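Robot Software Lab, Unit 4: Camera Streams, Time, and What the Policy Sees
Course handout, revised Sep 28, 2023

Reading before the lab: the Trernier driver notes, sections on buffering and clock sources. Bring your Unit 3 code. You will build on the joint logger, so it needs to run without errors.

4.1 Two kinds of view

The setup in this unit has two arms on a shared table. We use a fixed camera that covers the workspace and a small camera on each wrist. The software treats them all as image streams, but they fail in different ways and you should handle them differently.

A fixed camera has one transform to the table. You calibrate it once and check it at the start of each session. If an object has not moved, its pixels do not move either, apart from noise. Simple background methods work well until an arm passes in front of the object.

A wrist camera moves with the gripper. Its transform to the table changes at every control step, and you get it by chaining the joint readings with the hand-eye calibration. Any error in the time stamps becomes an error in position. The fingers stay at nearly the same place in the image, so they can be masked with a fixed polygon. The rest of the image can change completely between two frames.

Objects that look small from the fixed camera can fill a large part of a wrist image. A detector trained on one view should not be expected to work on the other.

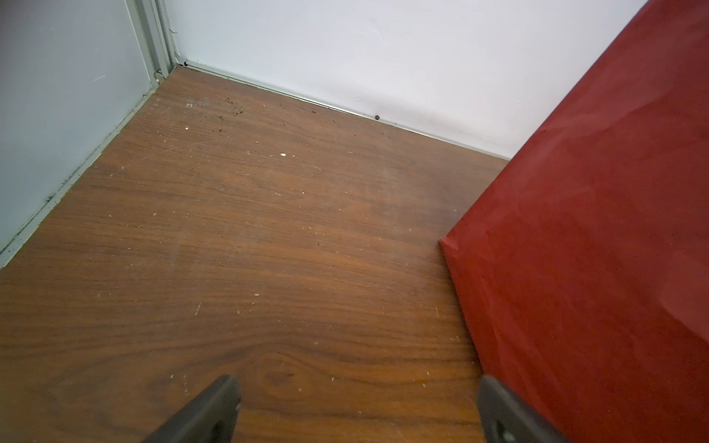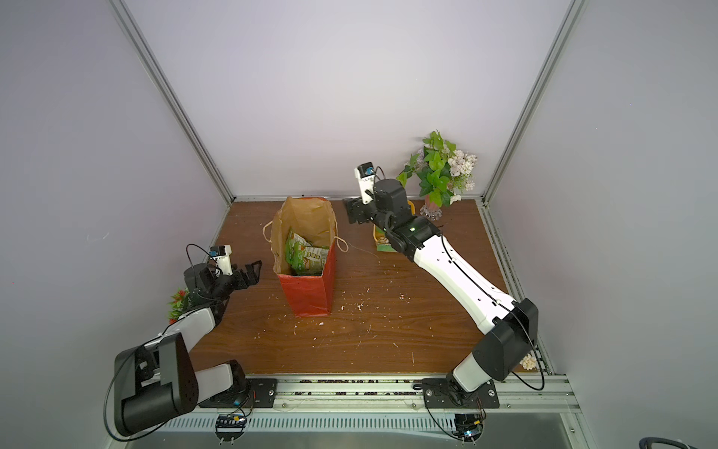
Photos: Hadilia course archive. First, wrist camera; second, fixed camera.

Compare the two before you write any code. The fixed view has both arms, the paper bag with the snack pouches, and the plants. The wrist view has two finger tips, part of a red object, and a lot of brown surface with crumbs on it. With the wrist view alone, it is hard to say where on the table the gripper is. A policy given only that stream has the same problem.

4.2 Time stamps

Every message in Pusent carries two times: when the driver received the data and when the node published it. Use the first. The second includes queue delay, and queue delay grows when the disk is busy.

The recorder aligns streams by nearest time stamp. For each wrist frame it looks up the closest joint reading and the closest fixed-camera frame. If the gap is more than 11 milliseconds for joints, the frame is marked stale. Stale frames are kept in the log but skipped by the training loader.

Do not interpolate images. Joint readings may be interpolated linearly between two samples if both are fresh.

4.3 Small debris and false detections

Crumbs, scratches and knots in the wood grain all produce strong local edges. An edge-based segmenter will return them as objects. There are three settings to adjust, in this order:

Minimum area, in table units and not pixels. Pixel area changes with wrist height.
Persistence. Require a region to hold its table position over several frames.
Region of interest. Cut off the walls and the dark line where the wall meets the surface.

Change one setting at a time and write down the result. The sample log has 1,678 wrist frames, and 259 of them are marked stale. Your loader should report the same two numbers. If it does not, fix that first.

4.4 Lab tasks

1. Replay the sample log with the Engebretsen viewer and show all streams side by side.
2. Write the finger mask for one wrist camera. Save it as a polygon, not as an image.
3. Project the center of the wrist image onto the table plane and draw it in the fixed view. Note where it drifts during fast motion.
4. Add a constant offset to the wrist time stamps and repeat task 3. Plot drift against offset.
5. Tune the segmenter as described in 4.3.

Hand in the code, the plot from task 4, and one page of notes. Tasks 1 to 3 are needed for Unit 5, which uses the same log format.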